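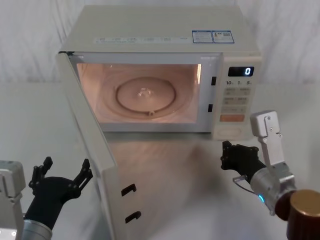
How many demonstrations does a two-handed policy need before success on articulated objects stops improving?

In our tests the curve flattened at 100 demonstrations per object, and the number of distinct start poses mattered more than the raw count after that.

Articulated objects, sample size and reporting
Posted in: Manipulation / Learning from demonstration
2018-09-06

Ryan Hollis
I am trying to reproduce the door and drawer result from the Plurov report and my numbers do not line up. They give a success rate for each object after training on 100 teleoperated demonstrations, evaluated over 30 trials. I use the same network size, the same action rate and joint position targets for both hands. On drawers I am within a few points. On hinged doors I am well below, and the gap gets worse when the object is rotated on the table before the trial starts.

Things already checked: camera calibration, clock offset between arm and hand controllers, and normalisation of the finger joints. Training loss looks normal. Validation loss is lower than theirs, if I am reading their plot correctly. Is there a step in the method that the report leaves out, or is 30 trials too few to compare at all?

Imogen Tunstall
Two separate problems.

First, the trial count. With 30 trials and a success rate near the middle of the range, the 95 per cent interval is very wide, plus or minus nearly 18 points. A gap of 8 points between your run and theirs tells you nothing. A gap of 30 would. Post the raw successes and failures for each start pose and people here can say more. A single averaged percentage hides the part you care about.

Second, the validation loss. If you split by time step, frames from one demonstration end up on both sides of the split and the loss will look better than it should. Split by whole demonstration, and preferably by start pose as well. We made this mistake at Stoncombe and it hid a door problem very like yours. After the split was corrected, validation loss went up and began to follow the trial results, which it had not done before.

On rotation: check which frame your actions are in. Joint targets tie the motion to one placement of the object. For a drawer the error is a short straight line and the fingers often absorb it. For a hinge the error grows along the arc and the hand slips off the edge of the door. We changed to wrist pose relative to the current wrist pose, kept joint targets for the fingers only, and retrained on the same data. Rotated starts improved on 13 of our test placements. The unrotated ones did not change by an amount I would defend.

I would also look at how the idle hand is recorded. In many demonstrations one hand holds still while the other works, and the policy learns to stay still - then at run time both hands stop. Trimming long pauses from the recordings is common practice and often goes unreported.

cartesian_mike
had the same thing, just collect more data. we went past 100 and it got better. also try a bigger network

Ryan Hollis
Thanks Imogen. The split was by time step. I have redone it by demonstration and validation loss is now above theirs. I will rerun the doors with relative wrist pose and put the per-pose table here when it is done. Pauses have not been trimmed yet, so that will be a separate run.

Mike, did you hold the start poses fixed when you added data, or did they vary as well?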